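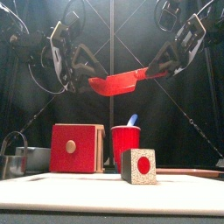

Druten support replied overnight that the left side isn't lagging at all, it's the leader arm sending old positions, and could we please send a log with timestamps from both sides before we touch the gains again.

Fine. Log below. Keeping everything in this one ticket so it stops getting split.

**Ticket:** handover demos, left gripper late to close
**Opened:** 11/25/23
**Status:** open, workaround in place
**Setup:** two follower arms, two leader arms, Haveo teleop build, recorder on the Vishwakarma box
**Task being taught:** toy knife, right gripper to left gripper, then set down

### Symptom

- Right hand picks up the knife fine. Every time.
- Operator brings it across, left leader squeezed shut, left follower closes late. Sometimes very late.
- Operator sees nothing happening and squeezes harder / moves in. Left finger then nudges the blade and the knife turns in the right grip.
- Demo is junk after that. Even when the handover gets finished you don't want the policy learning the fumble.

Not seen with the block. Not seen with the cup. Only on two-arm stuff, because that's the only time both leaders are moving together.

### Tried, in order

**1. Restarted everything.** Good for the first few demos then back to late. Should have been a clue.

**2. Swapped the left and right leader cables at the hub.** Problem stayed on left. So not the port.

**3. Swapped leader arms physically.** Problem STILL on left. So not the leader hardware either, whatever the reply says. To be fair I hadn't told them about this one, it wasn't in my first message. My bad.

**4. Gains on left gripper.** Raised them. Closes harder, closes just as late. Put them back. Please nobody use the profile called `left_hot`, I'll delete it when I remember where it is saved.

**5. Cameras off.** Much better! Not perfect. Recorder was eating something. With recording off and cameras on, also better. With both on, bad.

**6. Looked at timestamps.** Finally. Left follower log shows commands arriving in clumps. Nothing, nothing, then a bunch at once. Worst gap in the run I sent was 71 ms between commands and then the backlog all together. Right side evenly spaced the whole way.

So support is half right. Positions ARE old by the time they get there. But they leave the leader on time, I have both ends now. They get old in the middle.

### Where it's probably sitting

Haveo build reads both leaders in one thread and writes right first, then left. If the write to left has to wait on the recorder it waits, and the queue behind it doesn't drop anything. So left replays the whole backlog instead of jumping to the newest position. Would explain:

- why it's always left no matter what arm is plugged in
- why a restart helps for a bit (queue empty)
- why the block task is fine, that one is right arm only

Haven't proven it. Need somebody who knows the queue code to say yes or no.

### Workaround for today

```
recorder: buffer to memory, write after episode
left_queue: depth 1
episode_max: keep short
```

Queue depth 1 is the one that matters I think. Only changed it after the memory buffer so can't say for sure which one did it, yes I know, one change at a time.

Ran 8 handovers with those settings. 6 clean. The other two were me, came in too high with the left and had to back off. No late closes in the log for any of them.

### Notes for whoever operates next

- Pause before you squeeze. Blade just short of the left finger, hold both still, check nothing's drifting, then move in and close. If left is going to be late you'll feel it there and you can bail out without wrecking the grip.
- Don't let go with the right until left has closed on the follower, not on your leader. Look at the robot, not your hands.
- Bail = open left, back off, hit discard. Do not "save" it by wiggling.
- Same starting spot for the knife each time for now. We'll vary it once timing is sorted.
- If it goes clumpy again, stop, save the log, *then* restart. Restarting first wipes the evidence, did that twice.

### Old demos

The July batch from Drumumell was recorded on the older build, separate thread per arm. Spot checked 4 episodes, left commands are even in all of them. So those are ok to train on. Everything two-arm recorded since the upgrade needs checking for gaps before it goes in. Single arm episodes fine as is.

### Still need

- [ ] Druten: confirm write order and whether queue depth 1 is safe to leave on
- [ ] Druten: can follower jump to latest instead of replaying
- [ ] us: rerun with memory buffer only, depth back to default
- [ ] us: script to flag gaps in the old two-arm episodes
- [x] both-side timestamps, atached as `handover_left_late.zip`

Leaving it open. Will add the buffer-only run when its done.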